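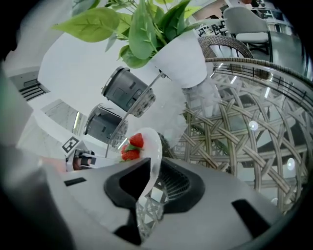
Two strawberries on the small oval plate, by the glass-topped table.

Plomby: notes on a folder of snack table pictures

Hello, and thanks for looking in. Plomby is my collection of pictures of small plates of food and the table they get served at. I started it because I wanted something to practise sorting and labelling on, and I kept finding picture sets full of enormous dinners when all I ever eat is a bit of fruit and a biscuit. The name doesn't mean anything, I just liked the sound of it.

What's in it

There are 182 pictures in this release, in 3 folders:

fruit - strawberries mostly, it being July, with some grapes and a few sad plums
bakes - biscuits, buns, one slice of cake that I photographed far too many times
table - the table and chairs with no food out

The table is the round one with the glass top and the woven rattan base, and you'll get to know it very well. I love it, but glass is a pain! The ceiling lights show up in it as little white dots, so if you're writing anything that hunts for small bright things, expect it to get excited over nothing. You can also see the weave through the top, which makes for a busy background behind a plain white plate. The chair is rattan too and much the same colour as the base, so where one stops and the other starts can be a bit of a guess.

The plant in the white square planter is artificial, so please label it "plant_artificial" and leave "plant" alone. I had it down wrong in the first version and Zdzisław Wilczyńska very kindly wrote in to put me right (thank you, Zdzisław, and sorry it took me so long to answer).

Labels

Each picture has a line in labels.csv with the file name, the folder, what food is on the plate and a notes column. The notes are just me rambling, so don't parse them. Strawberries with the green tops left on are "strawberry_whole", and hulled ones are "strawberry_hulled". If two berries are touching they still get a label each. I did toy with a "pile" label and gave up, as I couldn't decide when a couple of berries turned into a pile.

Plates are "plate_oval" or "plate_round". Tilted plates keep the shape they really are, so an oval one is still oval however odd the rim looks.

Changes

Version 2, 7/8/23: fixed the plant labels, took out the blurry buns, renamed "sweet" to "bakes".

Still to do

The table folder is thin and I'd like more evening pictures in it. I also want to go back over the plums, as half of them are down as grapes.

Use it for whatever you like. If you spot a wrong label, send me the file name and what it should say.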